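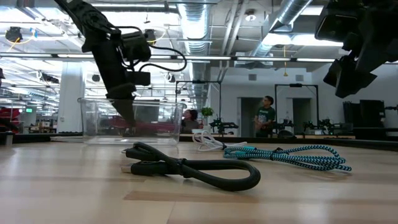
A clear plastic bin on the table.

The Key to 1709

Munther Obeidat got to the storage place in Hascombe a little after eight. The rain had stopped but the gutters were still running. He had the letter from the office folded in his coat, dated 1/10/23, and it said the same thing the first letter had said. The rent on unit 1709 was unpaid and the contents would be sold.

The unit had been his father's. Munther had not known about it until the first letter came, in November, addressed to a dead man.

Samira Hijazi was at the desk. She had run the place for 17 years and she knew his father by his hat.

"He came on Sundays at first," she said. "Then he came whenever he liked. He brought his own chair."

"What did he do in there?"

"Sat. Sometimes he had the radio on."

She gave him a form and a pen from Kinico, the moving company, and he signed in 2 places. Then she took a ring of keys off the wall and walked him down the long hall. The lights came on ahead of them in sections. At the last door she stopped and picked through the keys until she had the right one.

It was a small room. There was the chair, a green one from the old kitchen. There was a radio on the floor and a card table with boxes pushed up against it. The boxes held shoes, mostly. His father had repaired shoes in Ekel before he came over, and for a while after, and these were the ones people had never come back for. Each pair had a paper tag tied through the eyelets with a name and a price.

Munther sat down in the chair and read tags for a while. Most of the names meant nothing to him. One said Cirillo, a brown pair with new heels, and he remembered a Mr. Cirillo who lived over the bakery and used to give him the end of the bread. He had moved away when Munther was nine or ten.

"He told me he was keeping them safe," Samira said from the door. "I said, who's going to want them now? He said that wasn't up to him."

"How much is owed?"

She told him. It was more than he had thought, and he had roughly half of it in the bank until payday. He turned the brown shoes over. The work was good - small, even stitches, the edges blacked and polished.

"Can I pay some of it today?"

"You can pay what you can pay."

He took a 20 out of his wallet, then the rest of what was in there, and she wrote him a receipt against the door frame. Her pen skipped and she went over the numbers again.

When she had gone he tried the radio. The batteries were dead. He put the brown pair under his arm, left the chair where it was and pulled the door down behind him.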